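Home Tips Kitchen Workshop Games Shelf Contact

30th December
by Mircea Bălan

Board games after the holidays - quick notes on keeping them decent. Doing this between cups of tea so forgive the order.

Split box corners first. PVA on the inside of the lid, thin strip of card folded into the corner, clothes peg overnight. Not sticky tape. It goes yellow and takes the print off with it when you peel it. I did this to my copy of Orstead and still wince.

Cards that have gone tacky: barely damp cloth, one card at a time, dry straight away. Linen finish ones cope better than the glossy sort. Bent ones go under a heavy book for a week, in a freezer bag so teh ink doesn't mark anything.

Sleeves - measure before you buy. I've got 8 packs in a drawer that fit nothing.

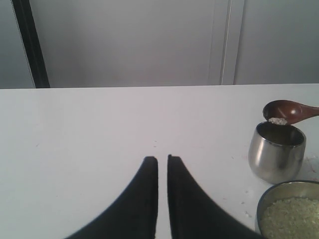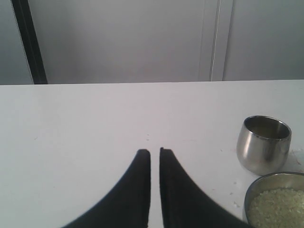 Dice. Warm water, drop of washing up liquid, old toothbrush for the pips. Wooden ones don't get soaked, just wipe them. If the paint has gone out of the numbers, acrylic and a cocktail stick, wipe off the extra before it sets.

Small bits: pill organisers, the weekly kind. Or jam jar lids during play, saves everyone scrabbling under the sofa. Grigore Ursu uses bun tins for Parkance and I have to say it's quicker to set up than my bags, though you do need the table for it.

Warped boards. Lay flat, bulge up, weight on top, somewhere dry. Leave it 9 days or so, no radiators. My Sematov board spent June in the loft and came down like a crisp, never did get it completly flat.

Musty second hand boxes - open, airing cupboard, a saucer of bicarb inside for a few days. Change it if it clumps. Don't spray anything.

Store on their sides only if the lid is banded. Wide elastic, the thin ones cut in.

Puzzle glue next time, and what to do with missing pieces.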